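Ticket 46 — race replay feed drops out before the last furlong
Opened by: Desmond Pruitt, Gorkstead racecourse office
Date: 10 April 2020
Assigned: Karla Huerta
Priority: high, then medium, see below

Problem as reported

Replays on the trainers' page stop short. Hurdle races fine. Chases over the longer trip cut off just after the second last fence, so you never see the finish. Desmond has two trainers on the phone wanting the run-in of the novice chase, one of them thinks his horse was hampered on the landing side and wants to see it before he talks to the jockey again.

Live feed was ok on the day. Only the replay.

Log

1. Checked the file on the Delness box. Full race is there, start to pull-up. So nothing lost. Told Desmond, he was relieved.

2. Played same file through the trainers' page. Stops. Same spot every time, tried it 4 times. Tried another browser, same thing. Tried my phone, same thing.

3. Asked Melur if anything changed on the player. He says the Voltis update went on after the last meeting, nobody told the desk. Release notes mention "clip length handling" and that's all they say.

4. Found a max clip setting in the Voltis admin, under Archive, then Defaults. Set to 6 minutes. The long chases run past that once you count the parade and the girth check at the start, becuase the clip begins when the horses leave the paddock. Hurdles come in under. Explains it I think.

5. Raised it to the highest it would take. Saved. Played the novice chase again, still stops. Old clips seem to keep the old limit.

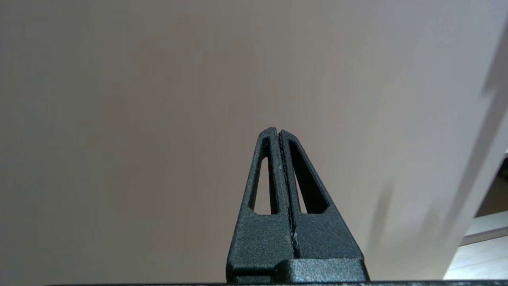 6. Re-published the novice chase by hand. Delete the entry from the page (NOT the file on the box), then Publish, then wait for the green tick. Plays through to the line now. Sent link to Desmond, asked him to pass it to both yards.

7. Re-published the handicap chase same way. Ok. The cross-country one threw an error 2 on publish, went through on the second go. No idea why. Leaving a note here in case it comes back.

8. Eustaquio asked from the stewards' room if their copy was affected. No — they pull straight from the box, not from the page. Confirmed with him on the phone.

Dropped to medium. Trainers have what they need.

Still open

Older chases from before the update. Melur to check if they got clipped too when the page rebuilt. He's done the autumn ones, all fine so far, winter ones not looked at.

Head-on camera replays. These start at the off, not the paddock, so should be short enough. Haven't tested, somebody please do.

Start point. Damián would rather the clip began when they line up. Saves everyone scrolling past horses walking in circles. But the owners like the paddock bit, and the Echeverri yard has asked for it before. Not deciding that in a ticket. Desmond to ask around.

Voltis support. Emailed them asking for the limit to come off altogether. Auto reply only. If they haven't fixed it by the July meeting we set it by hand agian after every update — Karla to add to the raceday checklist either way.

Leaving ticket open until Melur is through the winter cards.

Comments

Desmond Pruitt
Both trainers have seen it. Horse wasn't hampered, just made a mess of the fence on his own. Thanks for being quick.

Melur Hutapea
Winter cards half done. One three-mile chase stops early, re-published it, good now. Will carry on after lunch.

Damián Tlapale
Head-on tested on two races, both play to the finish. Still think we should start at the line-up.

Eustaquio Valdovinos
Can the stewards get the re-published links as well? Handy when we're not in the room.

Karla Huerta
Yes, will add you to the list. Melur, shout if you get error 2 on any of yours.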